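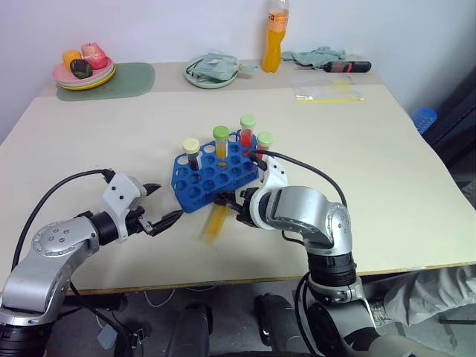 Blue rack with four capped tubes.

Adding a delay to a Skaltell workflow

A delay holds each contact at one point before the next action runs.

1. Open the workflow and select Edit.
2. Click the plus sign after the action you want to delay.
3. Choose Delay from the Timing list.
4. Enter a value and pick minutes, hours or days. Minutes can be set from 1 to 59.
5. Click Save, then Publish.

Note: Contacts already past this point are not affected. A workflow can hold up to 80 delays.

Caution: Deleting a delay releases every waiting contact at once. If more than 200 are waiting, pause the workflow first and release them in batches from the Queue tab.

To end a delay on a set date, see Wait until date.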